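Returning goods after the return period has ended
Posted in: Consumer Matters -- Purchases and Returns

Mohit Mittal
I purchased a desk lamp from a retailer in Lavton, and it was delivered to my home in May. The seller allows returns within 14 days of delivery. I was traveling and opened the parcel on day 17, at which point I found that the lamp did not switch on. The store has declined a refund on the grounds that the period has expired. It also states that the original carton is required, and I no longer have it. Is the store correct on either point?

Vasiliauskas
Two separate matters are involved in this inquiry. The 14-day period appears to be the store's policy for customers who have changed their minds. A faulty item is normally handled under the warranty or under the consumer law of your state, and a store return policy does not usually shorten those rights. You should write to the seller, state that the item was defective when first used, and request a repair, replacement or refund. Please keep the letter to one page and attach the receipt.
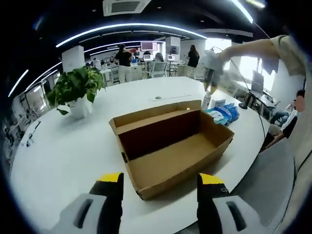 With regard to the carton, a seller may ask for original packaging when an unwanted item is sent back. For a defective item, the written warranty should be consulted -- some warranties do set packing requirements, and these should be read before anything is mailed. Where no such requirement appears, any sturdy box with adequate padding is generally accepted by carriers. The sender should obtain a tracking number and retain it until the claim is closed.

Prardale
Check your credit card. Mine extends the return period on some purchases up to a set limit. Not all cards offer this.

Primholm
I concur with the first reply, with one addition. If the seller does not respond in writing, a complaint may be filed with the consumer protection office of your state. There was no filing fee when I used this service, although a response took 3 weeks. Copies of all correspondence should be included, along with the date of delivery as shown by the carrier.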